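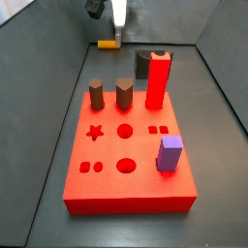

The red board, with the brown pegs in the back row.

I have wanted to write this post since July, but I was always too busy with the weddings themselves to write about them. Now it is the quiet part of the year and I have coffee and a free morning, so let me tell you about the family group pictures, and why I changed completely the way I do them.

When I began to photograph weddings, I thought the group pictures were the easy part. Everybody stands still, everybody looks at me, I press the button. The difficult part, I believed, was the ceremony, where you have one chance and the light is bad. I prepared for the ceremony like for an exam. For the groups I prepared nothing. I asked the couple on the day, "So, who do you want in the pictures?" and they looked at me with big eyes, because at that moment they could not remember the names of their own cousins.

My worst one was a wedding in Merkley. There were 80 guests and the couple wanted "some family pictures, not too many." We went out to the lawn behind the restaurant after the ceremony. The mother of the bride had her own idea of the order. The father of the groom had gone to move his car. One aunt was crying and did not want to be photographed yet, and two little boys had already found the fountain. I stood there with my camera and I said in a small voice, "Please, can the groom's family come now?" and half of the people who came were friends from work. We needed 50 minutes. The couple missed almost all of their own cocktail hour, and the bride told me later, very politely, that she had not eaten anything until nine in the evening. I still feel my face becoming warm when I think of it.

After that day I made a list, and the list is the first thing I want to talk about.

I now send every couple a page 4 weeks before the wedding. It has empty lines, and on every line they write one group, with the first names of the people in it. Not "bride's family" but the names. At first I was afraid that this looks too strict, like a form from the tax office. Nobody has complained. One couple told me they had a big discussion because of this page, about a stepbrother, and they were glad to have that discussion at the kitchen table and not on the lawn in front of him. If parents are divorced, or if somebody should not stand next to somebody else, there is a place on the page for this too. I do not ask why.

The second thing is the order. I always start with the biggest group and then let people go. Many photographers do it in the opposite direction, they begin with the couple and the parents and add people, and I understand the reason, the parents are the most important and they are fresh. But in my experience the uncles will not wait. If an uncle has to wait for his turn, he will walk to the bar, and you will not see him again. So I take everybody first, then I say thank you to the cousins, then to the aunts and uncles, and in the end I have only the parents and the couple, and it becomes calm. The calm is good for the faces. The pictures with the parents are now almost always my best ones from this part of the day.

The grandparents are the exception. If there is a grandmother who cannot stand for long, she goes first, on a chair, and everybody comes to her. I bring my own folding chair in the car because restaurant chairs sometimes have those white covers with a bow, and it looks strange on grass.

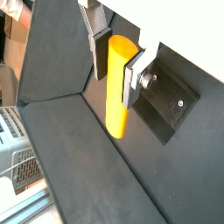
The third thing is that I ask for a loud person. In every family there is one. It is usually a sister or an uncle, and he or she knows everybody's name and is not shy to shout it. I write to this person before the wedding and send the list. On the day I stay behind the camera and the loud person brings me the people. I am not a loud person, and English is not my first language, and when I try to shout a name that I have read only on paper, I say it wrong and people laugh. It is fine when they laugh once. With a helper, a group takes me 2 minutes, sometimes less.

About light I will be short, although I could write much more. I look for open shade, big enough for everybody, and I go to look at it before the ceremony at the same hour if I can, the day before or the week before. In Skakeo there is a garden that everyone wants for their pictures, with a very pretty wall with roses, and at four in the afternoon in summer the sun comes through the trees and makes spots on all the faces, like a leopard. I tell my couples now that we will go to the other side, by the old stable, where there are no roses and where the light is soft and even. They are a little disappointed on the visit. When they see the pictures they do not mention the roses.

For the settings, I used to open the lens too much, because I liked the soft background, and then the second row was not sharp. You do not notice this on the small screen of the camera. You notice it at home at night, when the grandfather is a little bit like fog. Now for two rows I use f/8 if there is enough light, and I focus on somebody in the front row, and I do not try to be an artist in this moment. I also take several shots of each group, more when there are children, because somebody is always blinking. With the big groups I ask them to close their eyes and open them when I say so. They find it silly and they smile, so I get the smile also.

Something I am still bad at is hands. Men in suits do not know what to do with their hands in a group picture, they hold them in front like a football player before a free kick. I tell them to put one hand in a pocket, and then all of them put the same hand in the same pocket. At a wedding in Bugti I had a row of six groomsmen like this and did not see it until I was editing. The groom loved it and wanted it printed large. So maybe I should not worry about it.

I have also been asked which bag and strap I use. It is the Tramirer one with the wide strap, I have it for years, the zipper is not good anymore and I will replace it before the season starts. If you know a bag which can stand on wet grass without the bottom becoming soft, please write to me in the comments.

Next time I want to write about rain, and about how many umbrellas I carry in the car and in which color. My first booking this year is a small one, only the parents and the witnesses, and I have already sent them the page with the empty lines. They sent it back on the same evening with four names on it and a drawing of their dog.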